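Astuces d'atelier : apprendre à un petit robot à suivre la rue
12/07/2023 | 158 partages | 10 commentaires

Bon, je reprends là où j'en étais : mon robot roulant (Moltau, pour les intimes) se repérait très bien dans l'atelier et zigzaguait dès qu'il voyait du vrai bitume ! Première astuce : pour l'apprentissage, gardez aussi les passages moches, avec les fissures et les raccords d'enrobé. J'avais tout trié en janvier, grosse bêtise.

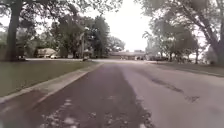
Ensuite, j'ai masqué le bas des images à l'entraînement, une fois sur deux, pour forcer le réseau à regarder plus loin que ses roues. Avec 396 séquences, l'écart de trajectoire a baissé (jusqu'à 2 fois moins sur mes essais, je n'en revenais pas). Pensez aussi à tester sur une rue absente de l'apprentissage, sinon on se raconte des histoires. Et nettoyez l'objectif au chiffon microfibre, jamais avec la manche !
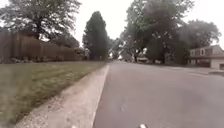

Yamuna Kaimal : J'ai essayé le masquage chez moi, ça marche mieux si la hauteur de la bande varie d'une image à l'autre.

Jayanthi Thomas : Et sous la pluie, tu as testé ?

Kamala Alva : Merci pour le coup du chiffon, je plaide coupable pour la manche.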